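Speaker notes: How to read a climate chart before you argue about it
Wemwood library talk, Sat 28 February

Start without slides. Ask who has been sent a temperature chart by a relative. Wait for hands.

Say what the talk covers: baselines, start dates and smoothing. Say what it leaves out. I won't be going through policy, and I'm not going to rank countries by emissions.

Slide 2. Baselines
An anomaly is a difference from an average. The average has to come from some period, and the period is a choice. Show the Stolivholm station record drawn twice, once against an early baseline and once against a late one. The line has the same shape both times. Only the zero moves. Give people time to check this for themselves, it took me a while the first time.

If someone says the zero was moved to hide the warming, ask them to measure the slope on both. Rulers are on the chairs.

Slide 3. Start dates
Put up the 8-year chart. It looks flat. Then put up the full record with those 8 years shaded. A short stretch that begins in a very warm year will often look flat or even fall. Mention El Niño here and keep it to a sentence.

The same rule applies to charts that start in a cold year and make the rise look steeper. Say this clearly. People in the back row tend to think I only go after one side.

Slide 4. Smoothing
A running average makes the line easier to read and hides the ends. Point at the last part of the Visance chart, where the smoothed line stops short of the data. Ask what happened there. The correct answer is that the smoothed line can't tell you.

Slide 5. Satellites and thermometers
Satellites measure microwave energy from thick layers of air, and the temperature is worked out from that. Thermometers measure air near the ground. They needn't match month by month. Both have been corrected over the years, and the corrections were published. Skip the part on orbital drift if we are past the halfway point.

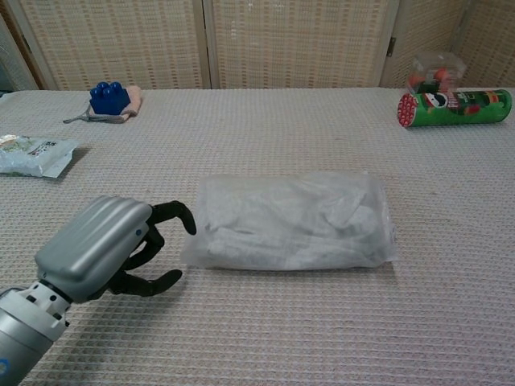 Slide 6. Local and global
Yoon had a very cold December. Show the Yoon map first, then the world map for the same month. Keep the color scale the same on both, or the comparison is useless.

Slide 7. Checklist, also on the handout
What is the baseline?
Where does the chart start and stop?
Is it smoothed, and over how long?
Where can I get the numbers?

Questions
Medieval warmth will come up. Regional records differ, and the warm spells don't all fall at the same time. Don't get drawn into single tree-ring studies.

If asked about the year 2000 as a start date, go back to slide 3.

Leave 2 minutes for the handouts. The data links are on the reverse side.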